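Gripper comparison, hand-held unit – notebook, bench 2

January

Carrying on from the finger wear notes. Aim for this block is to decide whether we keep the Tirent fingers on the hand-held unit or go over to the Ondness set before the next long run of recording. Both sets bolt to the same carriage. Camera mount not touched between sets, lens not touched, exposure locked at the start and left.

Objects kept the same for both: the pen-like tool lying flat, and the small paper bag planter with the bear in it. The pen is the awkward one. It is thin, it sits close to the table, and any error in finger height shows up straight away as a scrape or a miss. The bag is there for the opposite reason. It is soft at the rim, so squeezing too hard leaves a mark you can see afterwards.

Counter on the logger read 509 at the start of the Tirent block. First few grasps thrown out, trigger zero was off. Re-zeroed with the fingers closed on the feeler gauge and restarted.

Tirent, pen: fine if the approach is square to the shaft. Coming in at a slant the pen rolls against one pad and then turns in the grip. Same fault as before. Waraporn thinks it is the covering and I think it is play in the carriage, so we are both going to be annoyed if it is half of each.

Tirent, bag: no trouble. Grasped on the body below the rim, lifted, put down upright. Trigger travel at contact repeats well.
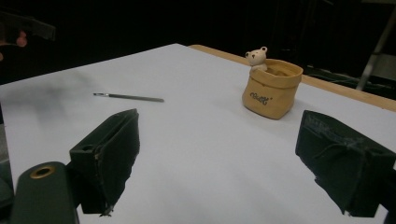
Bench 2, Brostance building
January, after lunch

Edge wear. The lower front of the left finger is frayed and the covering on the right one has fibres standing up along the top. Neither is bad enough to stop a grasp, but both are in view of the camera the whole time, and loose fibres near the tips are exactly where the tip tracker looks for an edge. Checked the tracker output against the raw frames: it jumps between the true edge and the fuzz when the fingers are part open. Closed, it is steady. Fully open, also steady.

Trimmed nothing for now. If we trim we lose the comparison with last month's set.

Lighting: the white top is even enough, background beyond it very dark. Auto exposure would chase that, hence the lock. There is a soft shadow over the left part of the table and the tracker ignores it. Left as is.

Swapped to Ondness at 551 on the counter. Took longer than it should have, as one of the screws had been put in with thread lock. Please do not use thread lock on the finger screws.

Ondness, pen: less roll on the slanted approach, though the pads are stiffer and the trigger feels dead near the end of travel. Easy to over-squeeze without noticing. Two of the grasps pinched the table mat side of the pad and had to be repeated.

Ondness, bag: worse. Creased the paper on the first lift. Backed the stop off to 80 per cent travel and it was better, but then the pen slips. One stop setting for both objects does not look possible with these pads as supplied.

Kováčik carriage not tried. The adaptor plate is here but the holes are out by about a millimetre and I am not filing it by hand again.

To do:
Measure play in the carriage with the dial gauge, both directions
New covering on one Tirent finger only, leave the other, repeat the slanted pen approach
Ask Waraporn Boonyarit for the tracker threshold she used in the first set
Softer pads for Ondness, if they sell them separately

Tirent fingers back on for now, stop at full travel.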